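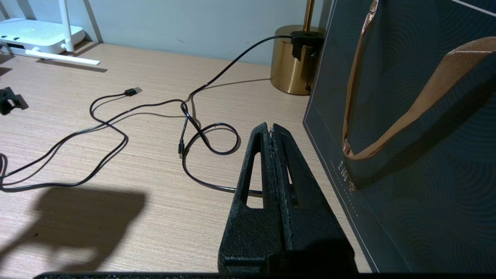
Do I need experience with robots to apply?
Most of the people we hire have none. We look for steady hands, patience and the ability to do the same small job many times while still paying attention to it. We teach the rest in your first week.

Teleoperator, desk and household tasks (part-time)
Neser Robotics, Bermúdez Building, second floor

Neser is hiring teleoperators to show robot arms how to do ordinary work at a desk. You will move a pair of hand controllers, the arm will follow, and the session will be recorded. The recordings are used to train the software that will later run the arm on its own. We are filling positions on the day and evening shifts, with a start in November.

What the work is

Each session is built around one task. A task sheet tells you what has to be done and what counts as finished. Current task sheets include:

Gather a loose cable and lay it in a coil
Pick up a small clip and place it on a marked spot
Move a bottle from the back of the desk to the front
Pick up a crumpled tissue and drop it in a bin
Stand a fallen object upright

You do the task, reset the desk, and do it again. Between rounds you change where things are, because the software learns very little from a desk that always looks the same. Cables are the hardest part of the job. They slide, they catch on other things, and a plug can swing around when you lift the cord. Expect your first cable sessions to be slow. That is fine with us.

Some sessions are done by hand guiding. In those you hold the arm itself and walk it through the motion, with the motors set to move freely. Hand guiding is used mostly for short motions such as closing the fingers on a thin object.

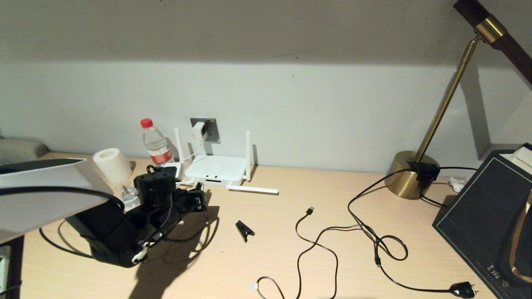 You will also mark each round as good, usable or bad before going on to the next. A round where you dropped something and picked it up again is often worth keeping, so please don't throw those out. A round where you bumped the arm into the wall is bad. Write a short note either way – one line is enough.

Training

The first week is paid at the full rate. You spend the first two shifts with Savita Mathur, who runs operator training, learning the controllers and the stop button. After that you work alongside another operator until you have recorded 40 good rounds. There is no deadline for reaching that number.

Hours

Day shift starts at 9:00 a.m. and evening shift at 4:30 p.m. Both are five hours long with one paid 30-minute break and a short rest between tasks. You would work three or four shifts a week. All operators attend the Thursday review at 3:30 p.m., paid, where we watch a few recordings together and talk through what went wrong with them.

What we need from you

You must be 18 or older and allowed to work in the United States
You can sit or stand at a station for most of a shift
Your eyesight, corrected or not, is good enough to pick out a thin cord on a desk from a camera view
You can read a task sheet in English and write short notes
You show up on time, as the stations are shared between shifts

Helpful but not required: sewing, dental or lab work, model building, video games, playing an instrument, electronics repair. Left-handed applicants are welcome and the controllers can be swapped over in a minute.

Pay

Operators are paid $420 a week on a three-shift schedule. A fourth shift is paid at the same rate per shift. After you have logged 400 hours you can apply for a lead operator position, which includes writing task sheets. Iwona Żak and Reiko Miyazaki, our two current leads, both started on the evening shift.

What gets recorded

The camera views, the arm's movements and your controller input are all saved. Your voice is not. Your hands or sleeves may show up in a recording during a reset, and you will be asked to sign a form about this before your first shift. Please leave rings and bracelets in your locker.

How to apply

Send a short email with your name, the shift you want and a few sentences about any work or hobby you do with your hands. A résumé is optional. Put "Teleoperator" in the subject line and address it to Pramila Sachdeva in hiring.

If we think it could be a match, we will invite you to a one-hour tryout at the Bermúdez Building. The tryout is paid. You will use the controllers on two simple tasks, and we look at how you handle a mistake more than at your speed. Wen-hsiung Kan, who looks after the stations, will be in the room and can answer technical questions.

Parking is behind the building, with the entrance on Alard Street. Ring the bell marked Neser and someone will come down to let you in.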